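Teach a robot to fold the wash? There's a workshop for that now

I've wanted somebody else to do my laundry since college, so when I heard that Plelis was opening its Nallidska workshop to regular people for a few evenings in October, I signed up before I'd even read the whole page. The idea is pretty simple. You sit at a desk with a controller in your hands, a robot arm copies what you do, and everything gets saved so the machine can learn from it later. They call each try a demo. Folding towels is the starter job (thank goodness, I was scared it would be fitted sheets).

My slot was at 6 p.m. and there were eight of us, most with zero experience. I'd pictured something like a video game, and it sort of is, except the game is really slow and you care way too much about corners!

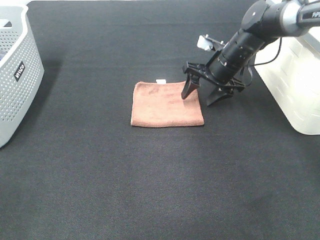
Steering by remote is harder on the brain than on the hands. You have no feeling in your fingertips at all, so you end up watching for tiny clues about where the cloth is. I kept using the little white care tag on the brown towel as my landmark, with the left finger of the gripper right by that corner and the other one out past the edge, and then I'd creep in from there. My first try took so long that my neighbor had time to finish hers, get a coffee and come back. By my fifth I was getting a decent pinch on the fabric maybe half the time, and I may have cheered out loud.

The other way to teach is by hand, where you grab the arm itself and walk it through the move. I liked that one better, to be truthful. It's heavier than I expected, but you can feel when you're pulling at a silly angle. Plelis does both, and they told us the remote demos are the ones they need most of right now.

They have 298 towel demos saved so far and want 700 before they start on T-shirts. The long-range goal is up to 3000, across all kinds of laundry, and the whole set is supposed to go to the Chaudhry lab over in Wutberg for training. Bad tries get kept too, which made me feel a lot better about my first one.

There are 2 more open evenings this month. It's free, you don't need to know a thing about robots, and you should wear comfy sleeves. I've already put my name down for the next one.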